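Simulation desk: collecting starts on the clutter set
By Chunhua Shi
April

The Willard project moved into its second block of collecting this month. The first block used tidy scenes, with a few plain shapes on a plain surface, and the policy trained on it did well as long as the scenes stayed tidy. When we gave it anything lumpy or thin it slowed down, hovered, and often closed its fingers on air. The second block is meant to give it more of what it lacked.

All of the new examples are recorded in simulation. An operator at the Prumside office drives the arms by hand controller, and the simulator saves the joint positions, the gripper commands and the rendered camera views together. One run from start to finish is one example. The target for the block is 220 accepted examples, and we have 80 so far. 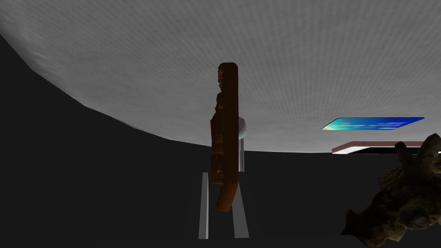

Accepted is the important word. Every run is replayed by a second person before it goes into the training set. Runs are dropped if the operator paused for long stretches, if an object was knocked out of reach, or if the task was finished by luck. We used to keep the lucky ones. The Østergaard review last year showed that they taught the policy to push things and wait, so they now go into a separate folder and are left out of training.

Operators have also been asked to stop correcting so neatly. If the gripper arrives a little off to one side, they should back up and come in again at a normal speed, and leave that in the recording. The policy needs to see how a miss gets fixed. In the first block people restarted whenever they missed, and we ended up with very little of this. 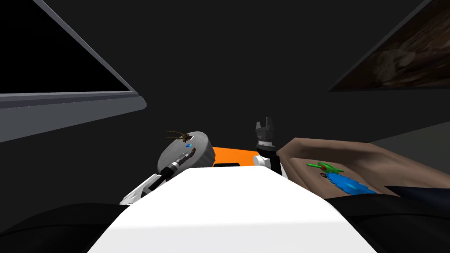

Simulated view over the robot's body, with the gripper upright beside the brown surface and a twig-like piece across the gray disc.

Thin, branching pieces remain the hardest. Their contact shapes are slow to compute, and a simplified shape makes the piece behave like a solid block. Ernaser, which supplies our object models, has sent a revised batch with finer contact shapes. Each run takes longer to simulate with these, nearly 12 minutes on the older workstations, so please book the newer machines for them where possible.

Two changes to the recording sheet. The starting layout number now goes in the first column, ahead of the operator's initials. The notes column should say which arm was used for the first reach, even when it seems obvious from the replay. Old sheets don't need to be redone.
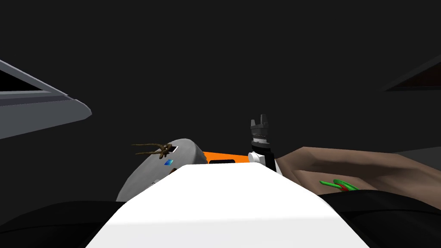

Another view from the same simulated setup. A small green and red object rests on the brown surface to the right of the gripper.

Training on a partial set will begin once we pass the halfway mark. The test layouts for that round are already fixed and are kept away from the operators. Anyone who wants to replay runs can ask me for access to the review queue. A first session takes 2 hours, including the practice replays, and afternoon slots are the easiest to get.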